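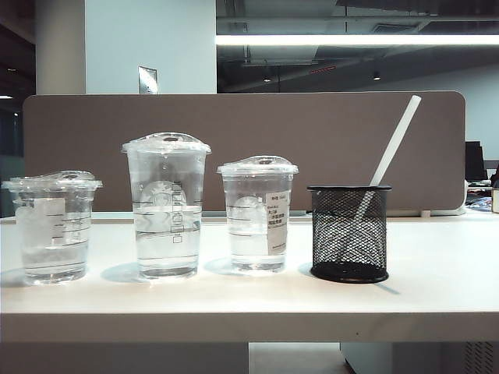 hulya_b
4 Apr 2024
I want to settle the cup question for our floor before the desks get reassigned. We're 76 people sharing two sinks, and the office guide from Wuvon says to keep drinks away from the keyboard and leaves it at that. My own habit is to save iced drink cups and use them for water. The clear ones with the domed lids come in enough heights to suit anybody, and with the lids on I can line up three of them next to the mesh pen holder and still have most of the desktop free. The printed lines on the side show how much I've had. Does anyone else do this, or should I just buy a bottle?

deskrow4
Buy a bottle. Those cups are made to be used once. They crack at the base and you find out when the water is under your laptop.

hulya_b
Mine have lasted since June. I wash them every night.

pelican_tom
I'm with Hülya on reusing, but three is too many. One for water, one spare, the rest in recycling. I also wouldn't put them right beside the pens. You reach for a pen without looking and your sleeve catches the lid.

Things I'd sort out before the move:

1. Decide where drinks go. Back of the desk by the divider is safer than the front edge, but watch the cable slot. If a cup goes over there, the water runs straight down to the power strip.

2. Pour out the last inch before you go home. Cups with a little water left in the bottom are what the cleaners complain about. They won't empty them, and they won't wipe around them either.

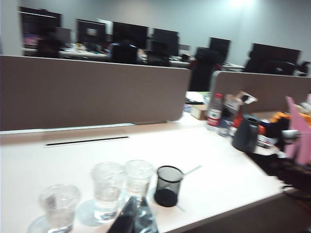
3. Clear the corner where two dividers meet. Bottles, papers and small boxes all collect in that gap and stay there for months.

deskrow4
Number 2 yes. Number 1 no – if it's at the back you have to reach over everything to get it. That's how I lost a keyboard.

lamduan_s
I ordered the supplies for this floor last year. We went through more than 300 disposable cups in one month, so I don't mind people keeping a few. Please peel the labels off, though. An old order sticker makes a cup look like trash, and it gets thrown out. Pen holders are fine where they are. The mesh ones from Firkeo don't hold water if something spills, but the desk under them still needs drying.
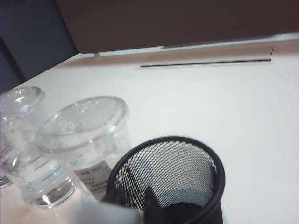
Grisance Building – Workplace Services Team

Replying as the team since we were tagged. Cups with lids are allowed on all desks. Cups without lids are fine too as long as you're sitting there. Anything left out on moving day goes in the bin, including pens. Crates are in room 579.

hulya_b
Thanks. I'll go down to two.

deskrow4
Still say bottle.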